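# Jilix planner: questions we keep getting

Maintained by Venkatesh Hegde. Last revised 8 July 2019. If your question is about joint limits or firmware, it belongs on the Trirka page.
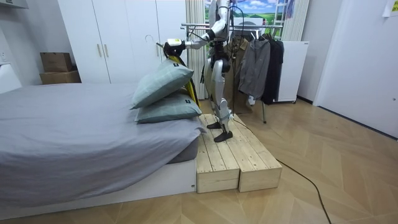 Most of what follows concerns bedroom tasks, meaning pillows, sheets and anything else made of cloth. I have tried to say plainly where the software is good and where the slides oversell it.

## What does Jilix do?

It takes a goal ("pillow at the head of the bed"), a rough model of the room and the current joint state, and returns a sequence of arm and leg motions. It doesn't look at anything. Perception comes from Lirkus, and balance and joint control come from Trirka. People file bugs against Jilix for all three, and I spend a fair part of my week forwarding them.

## Can it make a bed?

No. It can plan a number of the motions a person uses when making a bed. Stringing those together into a bed you'd want to sleep in is a different claim, and I'd ask anyone making it to show you the full log.

## But I saw a picture of the robot with its gripper on some fabric.

A gripper closed on a piece of fabric tells you the gripper is closed on a piece of fabric. Ask what command was running, who or what issued it, and how many attempts came before. Without the log I won't guess, including for pictures from our own room.

## Is it running on its own or is somebody driving it?

Check the `source` field in the log header. It will say `planner`, `teleop` or `mixed`. If it says `mixed`, please don't put the result in a table of planner results. We had to pull one such table in May and it was embarrassing for everyone involved.

## How does it model cloth?

Badly. Jilix treats a pillow as a soft box and a sheet as a flat patch with a few control points. Anything that hangs or folds over itself gets turned into a thin slab, and the slab is wrong as soon as the arm moves. There is a proper cloth simulator in Chacko, and you can switch it on with `cloth: full`. On my desktop one grasp plan then takes 16 minutes. I keep hearing that this will come down.

## Why does Lirkus report one pillow when there are two?

Two stacked pillows with the same cover look a lot like one thick pillow to the segmenter. The edge between them is a thin shadow, and the pattern runs straight across it. Turning up `edge_gain` helps with that and then splits every wrinkle in the sheet into its own object. Pick which error you can live with. I run the default and fix the pillow count by hand in the room file, which I don't count as perception and neither should you.

## Do I need the fixed camera, or is the head camera enough?

You need the fixed one. The head camera loses the grasp point whenever the forearm comes up in front of it. Lirkus is supposed to fill the gap from memory, and for a rigid object it mostly does. For cloth it remembers a shape that no longer exists.

## Why won't it step closer to the bed?

Usually one of these:

- The platform isn't in the room file. Jilix assumes one flat floor unless told otherwise and will refuse any foothold whose height doesn't match.
- The gaps between boards are showing up as edges. Set `min_gap` to something larger than your widest gap.
- The cable is marked as an obstacle. It should be marked `ignore_soft`, and then a person has to watch the cable. The planner has no idea where it goes.

If you've ruled those out, send me the room file. Don't send a video.

## Does the room file have to include furniture in the background?

Include anything the arm could reach, plus a margin. A wardrobe handle or a hook sticking out at shoulder height matters far more than a cabinet across the room. Coats on a rack are a nuisance. As slabs they block good paths, and left out they get brushed by an elbow. I put them in.

## What's the success rate?

The last set I'd stand behind was 20 grasps on a single pillow, with `source: planner` throughout, and 13 of them held through the lift. That was one room, one pillow and one person setting it up each time in a very similar spot. I would not quote it as a rate for pillows in general. You may see a higher number on the Chacko site. It's from simulation, where pillows have no tags, seams or opinions about friction.

## Will learning replace the planner?

Maybe. People have been promising machines that handle the world by themselves since at least 1956, so I'm in no rush to delete the repository. The learned grasp scorer in the current branch is useful for ranking candidates. When it's wrong it is wrong with a high score, so keep `verify_contact` on. It adds a pause before each lift, and yes, I know it looks slow.

## Can I turn off the balance check to reach further?

There is a flag. I'm leaving it out of the docs. If the target is out of reach, move the feet or move the target.

## What should I attach to a bug report?

The full log with its header, the room file, the Jilix and Lirkus versions, and one sentence on what you expected. "It acted weird near the pillow" will be closed.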